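**工单类型:** 操作规范 / 现场作业
**提交方:** Lasstead 现场组
**受理方:** Zilar 规范支持
**标题:** 衣架类任务一直被判不合格,请问是规则有问题还是我们有问题
**优先级:** 提交方填“紧急”,受理方改为“普通”
**状态:** 已解决(有遗留项)

---

### 1. 提交方描述

我们按《手持夹爪作业守则》做挂衣服、取衣架这一类任务,最近一批送审 50 条,退回 20 条。退回理由只有一句:“不符合 4.2”。

4.2 的原文是:“作业区域应保持整洁。”

我们把地拖了一遍,重新送审,照样退回。想请教一下“整洁”的定义,最好能量化。如果需要打蜡也请提前讲,那得另外申请预算。

### 2. 受理方第一次回复

收到。4.2 里的“整洁”指线缆、夹持物和人员站位三项,和地面亮不亮没有关系。守则附录 B 有说明。

### 3. 提交方回复

附录 B 在我们这一版里是空白页,上面印着“待补充”。

### 4. 受理方第二次回复

核对过了,确实是空白页。附录 B 在二月的修订里写好了,发布的时候链接仍指向旧文件。新版已经重新上传,请以新版为准。旧版请删除,不要“留着备查”,上一次有人留着备查,结果备查了大半年,全组照着它干活。

退回的 20 条我们重新看过,问题大致分三类,下面逐项排查。

### 5. 排查记录

**5.1 线缆**

新版附录 B 第一条:夹爪线缆不得落在操作者的行走路线上,确需过地的,走同一侧,并固定。

现场组的做法是所有线都奔着同一个插线板去,路线由每根线自己决定。单独看哪一根都说得通,合在一起就成了一张网。操作者拿着夹爪后退一步,脚下有没有线,全凭记忆。

现场组答复说“我们已经习惯了”。这句话请不要再写进工单。守则是写给还没习惯的人看的,而且习惯了的人绊倒时,手里的夹爪也一样值钱。

处理意见:

- 开工前理线,理完由另一个人走一遍操作路线。
- 插线板移到墙边。墙边没有插座的,先报修插座。
- 从夹爪上垂下来的线,留够手臂伸直的长度即可,多余的收在腰侧。

**5.2 夹持物**

退回条目里,这一类最多。4.2 管的是夹持物的“可控状态”,翻译成人话:夹住的东西,你得知道它哪一头会先碰到别人。

挂衣服任务用的是带金属钩的木制件,外面再裹一层织物。布软,木头硬,钩子在最上面。大家的注意力都放在布有没有滑,很少有人惦记那个钩子。可是转身的时候,最先到达现场的往往就是它。

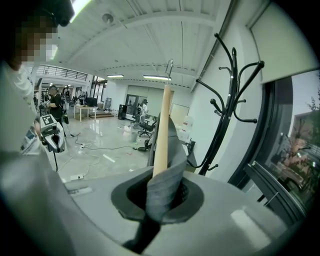
守则对这种组合件的要求写在附录 B 第三条,老版本里当然也是空白。要点抄在这里,省得再去找链接:

1. 夹持点应落在硬质部分上,织物可以夹在中间,不能只夹织物。
2. 硬件末端有钩、有尖的,移动时末端离其他人员的头面部至少 50 厘米。
3. 织物不得卷进夹爪的活动缝隙。发现卷入,先停,再松,最后才是扯。现场组送来的说明里,顺序是反的。
4. 每次夹持后静置确认,再开始移动。“静置”指手停住,不包括一边停一边回头跟人聊天。

现场组问:第三条里“卷进”和“垂进”有没有区别?有。布尾自然垂着、活动件动作时碰不到,算垂进,可以继续。活动件一动布跟着走,算卷进,停。拿不准的,一律按卷进处理。

现场组又问:能不能把钩子拆掉,这样第二条就不适用了?不能。没有钩子的衣架是一根木棍,挂衣服任务会变成另外一种任务,那种任务有另外一本守则,更厚。

**5.3 人员站位**

多人共用一间屋子不违规,守则从来没有要求一人一间,谁也没有那么多屋子。要求的是:

- 两名操作者同时作业,各自的手臂伸展范围不重叠。
- 站在别人侧后方的,进入之前先出声。
- 不作业的人不要站在作业路线上看。要看,站到路线外面看,效果是一样的。

出声这一条执行得最差。复核中问过几次,得到的回答是“他应该看得到我”。操作者的眼睛在夹爪上,他看不到你,他也没有义务看到你。

**5.4 标记面**

不属于 4.2,复核时顺手发现的,一并记下。

夹爪顶面的黑白方块标记,作业期间不得被袖口、布料或者手遮住。Brandão 那边的同类守则要求每次换人都擦拭标记面,我们没有那么严,每班擦一次即可。用干布擦。不要用 5.2 里那块正在被夹的布,已经有人问过了。

### 6. 复测

现场组按新版附录 B 调整以后,重新送审 10 条。结果:

| 检查项 | 复测结果 | 备注 |
|---|---|---|
| 线缆 | 通过 | 插线板已移到墙边 |
| 夹持点 | 通过 | 无 |
| 末端距离 | 一条退回 | 转身过快 |
| 织物卷入 | 通过 | 停、松、扯的顺序正确 |
| 出声 | 通过 | 有一条声音偏大,不扣分 |
| 标记面 | 通过 | 擦得很亮 |

末端距离退回的那一条,现场组提出申诉,理由是“当时旁边的人自己靠过来的”。申诉不成立。守则第二条约束的是拿着钩子的人。旁边的人靠过来,适用 5.3 的出声条款,两条可以同时违反,互不抵消。

### 7. 提交方补充

补一个问题。Veltum 的检查表和你们的守则在“静置确认”上写法不一样,他们要求操作者口头报“好”,你们只要求手停住。两边我们都要送审,请问听谁的?

### 8. 受理方第三次回复

手停住,同时口头报“好”。两边都满足,成本是一个字。

顺便说一句,贵组附来的 Veltum 检查表,第一页要求“详见附录”,附录页也是空白的。建议你们也给他们开一张工单。

### 9. 根因

- 直接原因:附录 B 发布时链接错误,现场组拿到的是空白页。
- 间接原因:4.2 正文只写了“整洁”二字,没有指向附录。读的人只能按生活经验理解,于是拿起了拖把。
- 流程原因:退回理由只填条款号,不填具体事项。审核端觉得条款号已经很清楚,因为审核端手里的附录不是空白的。

### 10. 措施

- 4.2 正文改为:“作业区域的线缆、夹持物及人员站位应符合附录 B。”“整洁”二字删除,谁想拖地仍然可以拖。
- 退回时必须写明具体事项,只写条款号的退回单视为无效。
- 新版守则首页加版本号。现场开工前核对版本号,核对的人签字。
- 织物加硬件的组合件,单独列入新人培训,先练停和松,再练挂。

### 11. 遗留项

- 插线板移到墙边以后,有一台设备的线不够长。现场组申请延长线,审批中。延长线到货前该设备停用,不允许“先凑合接一下”。
- 附录 C 目前也是空白页,已另开工单。

**关闭日期:** 20/09/2026
**提交方满意度:** 四星。扣一星的理由栏填写:“地白拖了。”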